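Catégorie : Jeux de données > Arts visuels > Expositions

# Bususa : notices d'expositions de peinture abstraite

Bususa est un recueil de 1 417 notices, rédigées en français, sur des expositions de peinture abstraite dans des galeries privées. Les textes viennent des communiqués de la galerie Dredent et des archives de l'espace Curkdale. Je les ai relus un par un, ce qui a pris plus de temps que prévu.

## Contenu

Chaque notice occupe une ligne du fichier `notices.csv`. Les champs sont les suivants :

- `titre` : le titre de l'exposition, tel qu'il est imprimé sur le carton
- `lieu` : Dredent ou Curkdale
- `technique` : huile, acrylique, encre, collage ou mixte
- `texte` : la notice complète, sans mise en forme
- `mois` : le mois du vernissage, en lettres

Plus de 1 000 notices ont le champ `technique` rempli. Pour les autres, la source ne donnait pas l'information et j'ai préféré laisser la case vide. 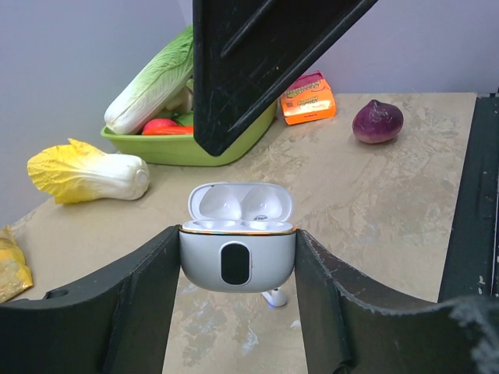

## Préparation des textes

Les communiqués de Curkdale étaient des feuilles numérisées. La reconnaissance de caractères confondait souvent « toile » et « voile » ; ces erreurs sont corrigées à la main. Les prix des œuvres ont été retirés, ainsi que les adresses personnelles.

Quand une exposition a circulé entre les deux lieux, les deux notices sont conservées, car les textes d'accrochage ne sont pas identiques. Il y a 17 cas de ce type, marqués par `double = oui`.
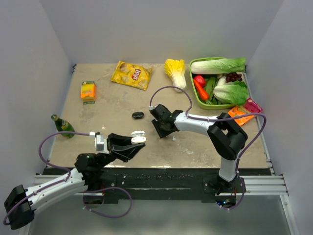

*Fig. 2. Bras blanc et noir près d'une table beige à motif marbré.*

## Limites connues

Le vocabulaire est celui des galeries, donc plutôt élogieux. Il ne convient pas bien pour apprendre le ton de la critique. Les artistes au début de leur carrière sont peu représentés, surtout chez Dredent.

## Utilisation

Les fichiers se lisent avec l'outil Rangel, version 2, ou avec n'importe quel tableur en UTF-8. Le séparateur est le point-virgule. La prochaine mise à jour est prévue en juillet, avec les notices de dessin qui manquent encore.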